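Two-arm kit for sorting small toiletries - is the Mesgate worth it over the Tresen?

Farzad Rostami
08/10/2022

We have a Mesgate two-arm kit on trial and pay 1,309 a month after July. The work is travel bottles and toothbrushes, picked from a table and set down again.

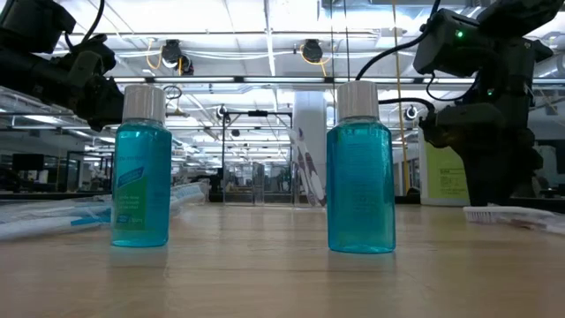

Cycle time is fine at 11 seconds per item. My concern is handles. A thin round handle rotates in the stock fingers when the arm accelerates, and the quote for Tresen fingers adds three weeks. Has anyone solved this in settings?

Setareh Rahimi

Partly. Lower the acceleration limit to 36 percent and leave grip force at the default. Grip below the neck, where the handle is thicker.

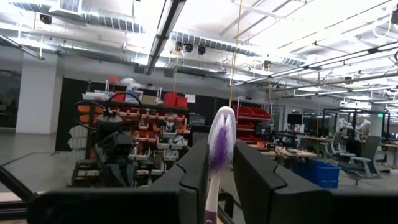 Then run the wrist calibration again. The limit change clears the stored offset - the manual leaves this out. We kept the stock fingers.

Behrouz Mazandarani

Get the Tresen. Ours paid for itself.

Ladan Asadi

Depends on your mix. Check what else will be on the table before you order anything. 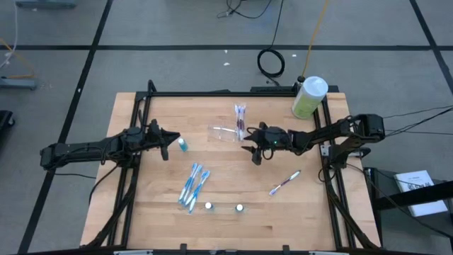
Pick order matters more than finger shape with mixed items. Mesgate's planner takes the nearest item first by default. With a clear cup on its side and pens lying close by, I would set the order by hand and leave the cup for last. Clear plastic gave our depth sensing trouble on both kits. Support will send the order template if you ask.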